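Section 4. Before You Give the Machine a Chore

Most people who open this guide want to know one thing: can it do the work yet? The short answer is that it can do some of it, with a person close by. This section covers how to pick a first chore, how to lay out the work area, and how to judge the result. It applies to the Zomby two-arm kit and to the Staltell hand unit.

4.1 What to expect

Picking up a light, dry object from a flat surface and putting it in a box is a fair first chore. Sorting small packages into a divided box is harder but worth trying. Folding clothes, wiping spills and anything with glass should wait. Soft things change shape when you grab them, and the grip settings in this release do not adjust for that.

Note: A chore that takes you ten seconds may take the machine several minutes. Plan your day with that in mind.

4.2 Laying out the work area

1. Choose a table or a clear stretch of floor. Low-pile carpet is fine. Shag and loose rugs are not.
2. Set the work pieces within reach of the arm at half extension.
3. Route power cords along the far side of the table. Tape down any cord that crosses the path of the arm.
4. Open the laptop and start the Plandholm control program. Wait for both status lines to read READY.
5. Keep the stop control within reach of the person in charge.
6. Move the arm by hand control through the full path once, with the grip open and no load.

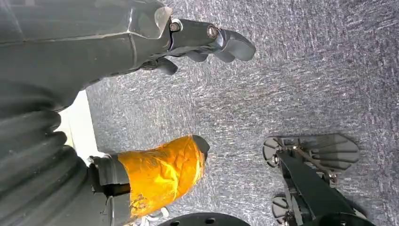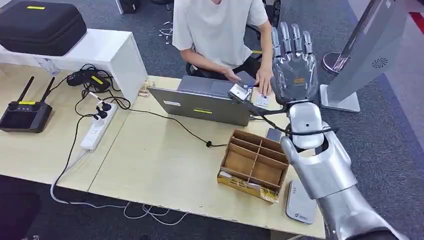
7. Place one object only. Run the chore at the lowest speed.
8. If the grip closes on nothing, do not run it again right away. Go to 4.3.
9. Add more objects when the first one has been moved without help 2 times in a row.

CAUTION: Do not reach between the fingers while the arm is powered, even if it has stopped. It may be waiting for a command.

CAUTION: Loose sleeves and lanyards can be caught by the wrist joint. Tuck them in or take them off.

4.3 If the grip misses

Check the camera view first. A shiny or very dark object may not stand out from the surface behind it. Put a plain sheet of paper under the object and try again. If the grip lands to the same side every time, run the alignment steps in Section 3. If it lands in a different place each time, check the wrist clamp for play and tighten it a quarter turn.

With the Voß adapter plate fitted, the fingers sit lower than the factory setting. Enter the new height in the program before the first run. Skipping this is the usual cause of fingers pressing into the table.

4.4 Judging the result

Run the chore 100 times before you decide it works. Write down each miss and each time a person had to step in. A run that needed a nudge counts as a miss. In our own shop the machine moved small boxes well by the end of July and still could not be trusted with a dish towel.

If you get fewer than 2 misses, you can let it work while you do something else in the same room. Do not leave the building. For error codes from 151 up, turn off the power at the wall and call service.

Section revised February 14, 2022. Earlier copies list a different height for the adapter plate and should be thrown out.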